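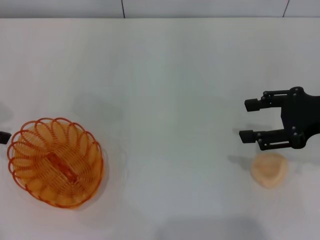 Drakon suspend 62 bras robotisés qui attrapaient des ombres

Par la rédaction
Juin 2026
13 commentaires

Le fabricant Drakon a demandé à ses clients de mettre à l'arrêt 62 postes de rangement équipés de sa pince à deux doigts, après une mise à jour logicielle qui a donné à ses machines un goût prononcé pour le vide. Depuis l'installation de cette version, le bras descend vers la table, referme consciencieusement les doigts à côté de l'objet, remonte, traverse le plateau et dépose son absence de butin dans le panier. Le poste affiche ensuite « tâche accomplie » et passe à la suivante.

Le défaut a été signalé par Bellberg, qui emploie ces bras pour garnir des corbeilles de présentation à partir de petites pièces posées une à une sur une table blanche. L'entreprise s'est d'abord félicitée d'une cadence en nette hausse. Il est vrai qu'on va plus vite quand on ne transporte rien. L'enthousiasme a duré jusqu'au premier contrôle des corbeilles, restées dans l'état où elles étaient sorties du placard.

D'après la note technique envoyée aux clients, le module de vision, baptisé Wakon, confond dans certaines conditions l'objet à saisir et la tache grise projetée sur la table par la pince elle-même. Plus le bras approche, plus l'ombre se précise, et plus le logiciel est sûr de son fait. Les surfaces claires et mates, que Drakon recommandait dans son guide d'installation, sont celles où l'erreur revient le plus souvent. Le guide a été retiré du site. La page qui le remplace invite à « patienter quelques instants », ce que les clients faisaient déjà.

Un point préoccupe davantage les services de sécurité. Pour fermer les doigts, la machine compare l'image à la résistance qu'elle rencontre. Lorsque la résistance manque, la nouvelle version conclut que l'objet est mou et resserre. Sur un plateau vide, l'affaire se termine par un claquement sec. À l'atelier de Chambi, un opérateur qui voulait remettre une pièce en place a eu l'index pincé pendant une de ces reprises. Il s'en tire avec un bleu et une déclaration d'accident de quatre pages. Le bras, de son côté, a consigné l'épisode comme une prise réussie, la seule de la matinée.

Drakon assure que l'effort de serrage est resté sous la limite prévue pour le travail à proximité des personnes. Le fabricant reconnaît en revanche que l'arrêt automatique aurait dû intervenir dès la deuxième fermeture à vide. La fonction existait dans la version de février. Elle a été désactivée dans la suivante, au motif qu'elle provoquait « des interruptions perçues comme gênantes ».

La mise à jour avait pourtant subi 2 000 cycles d'essai sans incident. Ces essais ont été menés en simulation, dans un environnement dont l'éclairage ne produisait aucune ombre. Les équipes de Drakon ont depuis ajouté une lampe.

En attendant le correctif, les exploitants doivent couper l'alimentation du bras avant toute intervention sur la table et revenir à la version précédente s'ils en ont gardé une copie. Ceux qui n'en ont pas peuvent en demander une par formulaire, à condition de joindre le journal d'erreurs du poste. Plusieurs clients ont fait remarquer que ce journal ne contient pas d'erreurs, et que c'est un peu le sujet. Le formulaire refuse pour l'instant les fichiers vides.

Chez Bellberg, le garnissage des corbeilles est revenu à la main. La cadence a baissé, le nombre de pièces rangées a augmenté. L'entreprise réclame le remboursement de l'abonnement au module Wakon pour la période concernée, ce à quoi Drakon répond que la facturation se fait à la tâche accomplie et que, de ce point de vue, les relevés sont excellents. Les discussions se poursuivent.

Le correctif doit être validé sur 1 000 cycles, avec de vraies tables cette fois, avant d'être proposé au téléchargement. Drakon n'a pas communiqué de date. L'atelier de Chambi a demandé à ne pas figurer parmi les sites pilotes.

62 partages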